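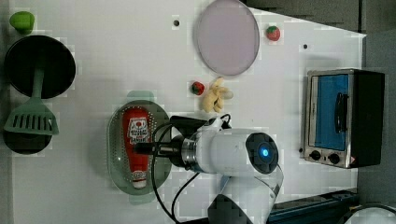 Frequently Asked Questions

Last updated 2023-04-25

Hi, I'm Oksana Nazarenko, and I write about clothes! I get a lot of the same questions in my inbox and in the comments, so I've put my answers together on one page. If yours isn't covered, scroll to the bottom and I'll tell you how to reach me.

ABOUT ME AND THE BLOG

How did you get started?

I was working the sales floor at Pevberg, which is a women's boutique (still one of my favorites, still dangerous for my wallet), and customers kept asking me where my outfits came from. Half the time it wasn't from the store, oops. My manager was very sweet about it. I started taking pictures of what I wore to work so I could pull them up on my phone when somebody asked, then I put the pictures online, and the whole thing kind of grew from there.

Do you still work at Pevberg?

Only for the fall trunk show in October, and only because they let me dress the mannequins. I write full time now.

What size are you?

I'm 5'4" and usually a medium on top, a 28 or 29 in jeans. I carry my weight in my hips, so anything cut straight through the thigh is going to be a fight. I list the size I'm wearing at the end of every outfit post, along with whether I'd go up or down if I bought it again. Please, please look at the size chart too, though! A medium in one brand is a small in the next and I've been burned by that more than I'd like to admit.

Where did you get the green wrap dress?

I get this one more than any other question. It's from Pevberg, it's from two springs ago, and it's gone. I've looked for a second one myself. The closest thing I've found is any midi wrap with a real tie (one that goes through a slit at the waist, so the front stays put when you sit down) in a fabric with a bit of weight to it. If the dress floats when you shake the hanger it won't hang the same way.

Do you keep everything you post?

Goodness, no. I'd need another apartment. I keep what I wear on regular days when I'm not taking pictures, and the rest gets returned, given to my sister, or sold. There's more on the selling part further down.

SHOPPING QUESTIONS

What do you consider a good price for jeans?

My everyday pair cost $78 and I've worn them to pieces, so that's my yardstick. I'll pay more if they come in a short inseam, because hemming isn't free and it takes the nice worn edge off the bottom. I'll pay a lot less if they've got so much stretch that they feel like leggings. Those bag out at the knee by lunchtime.

Are Selosen sandals comfortable right out of the box?

The flat ones are. I wore mine to an outdoor wedding the day after they came and danced in them. The block heel took me longer, mostly across the top strap, and I walked around the house in socks and sandals like somebody's grandpa for a few evenings until it softened up. They run a bit narrow. If you're between sizes go up.

Do you use promo codes?

All the time! Sign up for the store's emails with a second email address, wait for the welcome code, and leave your stuff in the cart overnight. A lot of shops will send you a little nudge the next day with something extra in it. I don't keep a list of codes on the blog anymore because they expired faster than I could update them and people would get frustrated with me.

How do you shop a sale without going overboard?

I make a wish list on my phone before it starts, and I write down what I'd wear each thing with. If I can't come up with two outfits using clothes I've got already, it comes off the list. I'm not perfect about this. There's a sequin skirt in my closet that had zero outfits and came home anyway, and I love it, and I've worn it once.

Is it worth paying for free-shipping minimums?

You mean adding something to get to the minimum? I used to throw in a pair of earrings every time, and now I have a drawer of earrings I don't like. Pay the shipping or wait until there's something you really want.

What about final sale?

I only buy final sale from brands where I know my size cold. For me that's tops from Pevberg's house label and Selosen flats, and that's pretty much it. Never pants. Never a swimsuit!

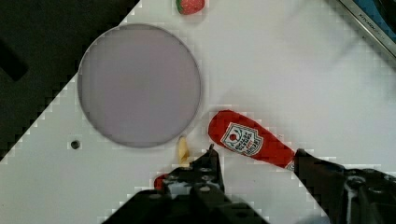 How often do you wash your jeans?

I go by wear, so it's usually after the fifth or sixth time, inside out, in cold water, and then they hang over the shower rod to dry. Dark pairs get washed by themselves the first couple of times. If they only need freshening up, I hang them by an open window overnight.

FIT AND ALTERATIONS

Where do you get your clothes altered?

I go to Tkachuk. It's a small shop, two sewing machines and a fitting room with a curtain, and they've taken in pretty much every blazer I own. Call ahead in prom season. They don't do leather, and they'll tell you straight out if something isn't worth the money to fix, which I appreciate even when I'm sulking about it.

What's worth altering?

Hems, always. Straps on a dress, because that's quick and it changes where the whole waist hits you. Taking in the waist on pants is worth it if the hips and thighs already fit. I wouldn't bother with shoulders on a lined jacket. It costs nearly as much as the jacket did, and the one time I had it done on a bargain blazer I could have bought a nicer blazer.

Can you let a dress out?

Sometimes! Flip it inside out and look at the side seams. If there's extra fabric folded in there, you've got some room, and if the seam is trimmed close with that zigzag stitching, you don't. Older dresses tend to have more to work with. Also check that the fabric hasn't faded on the outside, or you'll end up with a darker stripe down each side.

What do I bring to a fitting?

The shoes you're going to wear and the bra you're going to wear. I showed up in sneakers to have a floor-length dress hemmed and had to go all the way home again, so learn from me.

Any tips for being short and wearing wide-leg pants?

Get the rise right before you even think about the hem. A high rise that really sits at your waist gives you more leg, and then the width looks like you meant it. I like mine to just about skim the floor with a shoe on. Cropped wide-legs are harder on me, and I've mostly given up on them except with a pointed flat.

SELLING AND CLEANING OUT

Where do you sell your clothes?

Mostly on Firkel, which is a resale app. I like that I can list things from the couch. After my last big closet cleanout I had some 56 pieces up at once, and I won't be doing that again because my hallway looked like a mailroom. Small batches from now on.

What sells best?

Dresses with the tags still on, and denim in common sizes. Shoes move slowly unless they're barely worn. Going-out tops just sit there. I've dropped the price on one halter top so many times that I'm going to end up paying someone to take it.

How do you decide on a price?

I look at what the same brand has sold for on the app (sold, not listed, people list things at wild prices) and go a touch under. If there's a flaw I put it in the first line of the description. Buyers are much nicer when they knew about the loose button from the start.

Can I buy something straight from you?

I'd rather you went through Firkel. I did direct sales for a while and kept losing track of who had paid for what. My shop link is in the sidebar.

EVENTS, BRANDS AND OTHER THINGS

Will you be hosting any shopping nights this year?

I'd love to! I do them when a store asks and the dates work out, and they always get announced in the newsletter first. They're very casual, so come by yourself, bring your mom, come in yoga pants. You don't have to buy anything. I'm happy to help you pick between two dresses for a thing you're going to.

Do brands pay you?

Sometimes. If a post is sponsored it says so in the very first line, before you've read anything else. I also use affiliate links, so I may earn a small commission if you shop through one, and it costs you nothing extra. Gifted items are marked "gifted" in the outfit details. I send back plenty of stuff that I wouldn't have bought.

Can I send you an outfit question?

Please do! Tell me the event, the dress code if there is one, your rough budget and what you already have for shoes. I can't write back to everybody, but I pick a handful for the newsletter and I'll leave your name off if you ask me to.

Will you come clean out my closet with me?

I did it for a few friends and it takes a whole day and a lot of snacks. I don't offer it as a service right now. I do have a long post on how I go through my own closet at the change of seasons, so look under "Closet" in the menu.

Can I use your photos?

Email me first, please. I nearly always say yes if it's a small thing and there's a link back to the post.

How do I get in touch?

The contact form is the best way, and it goes right to me. I check it most weekday mornings with my coffee. Comments are fine for quick stuff like sizing, but I do miss some on the older posts, so if you've been waiting on a reply for more than a week, send me the question again through the form.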